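An Open Day at the Drurkent Workshop
Feb 26, 2020

The parking lot at Drurkent was full by nine in the morning. The company sits on the edge of Clekport, between a tile warehouse and a place that repairs boat engines, and most years its neighbors could not tell you what goes on inside. Once a year it opens the doors. This time 882 people signed up, and they came in groups of 40 with paper stickers on their coats.

Most visitors wanted to see the arms. Drurkent writes the software that runs them, and has done so for six years. The arms are bought in. What the company sells is the part that decides where a hand should go, how far it should open, and what to do when the thing it is reaching for has rolled somewhere else.

The tour starts in a hallway with a coffee urn and a wall of old circuit boards. From there it goes through the machine shop, where two lathes were running and the smell of cutting oil got into everyone's clothes. Our guide, an engineer in a company sweatshirt, moved us along quickly. The shop makes brackets and mounts, she said, and people always want to stay and look at the lathes, but the testing rooms are what the day is for.

There are four testing rooms. The first had a single arm stacking cardboard sleeves for Stivberg, a packaging firm that has been a customer since the start. It worked at a steady pace and dropped one sleeve while we watched. A technician picked it up and put it back on the pile. The arm went on with the next one.

The second room was quieter. It held a two-armed station used for sorting work, with a bin in the middle and a handful of toy animals to pick up. Tidying toys is a standard exercise at Drurkent. The engineers like it because no two animals have the same shape. A box has flat sides and a carton has a top and a bottom, but a tiger on its side has legs, a tail and a head, and each of them is a bad place or a good place to grab.

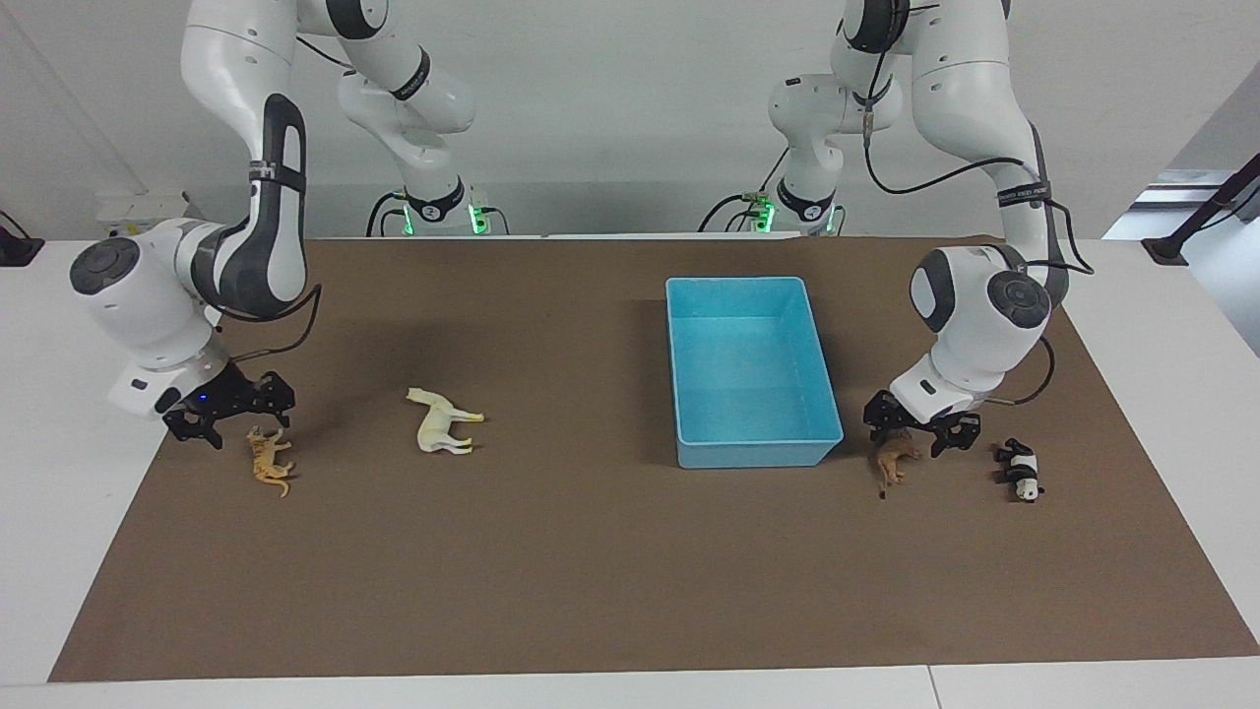
Two arms also have to share. Each one can reach the bin, so the software has to settle which goes first and where the other should wait. The guide told us that early versions were too polite. Both arms would hold back, and a run that should have taken a minute took five. The current version gives each arm its own side of the table and lets it cross over only when the other is clear.

A boy near the front asked if the robot knew what a panda was. The guide said no. It has a name for each toy so the staff can read the logs, but to the arm it is a shape with edges. He asked if it could learn. She said that was a longer talk, and that he should come back when he was old enough to apply.

Each run is logged. The team had done 951 runs of the toy exercise by the end of September and has kept going through the winter. Failed runs are kept with the good ones. A printed sheet by the door listed common mistakes: closing too early, letting go too high, pushing a toy away with the side of a finger. Someone had added "leaning on the bin" in pen.

The last two rooms belonged to Baloyi, a project Drurkent runs with a group of local clinics. It aims to have arms sort returned supplies so that staff do not have to. There was less to see there, mostly shelves and a long table, but the questions were sharper. Several visitors worked in those clinics. They asked about cleaning, about noise, and about who gets called at night when the thing stops. The answers were fairly direct – the cleaning is not solved yet, and the night calls go to a phone that the engineers take in turns.

Lunch was soup and rolls in the loading bay. The company had ordered 900 rolls, and they were gone before the final group came through. Drurkent plans to hold the event again next year, with a later closing time and a second door for people who only want to see the lathes.

Contact the editors | Copyright 2020, all rights reserved | Back to top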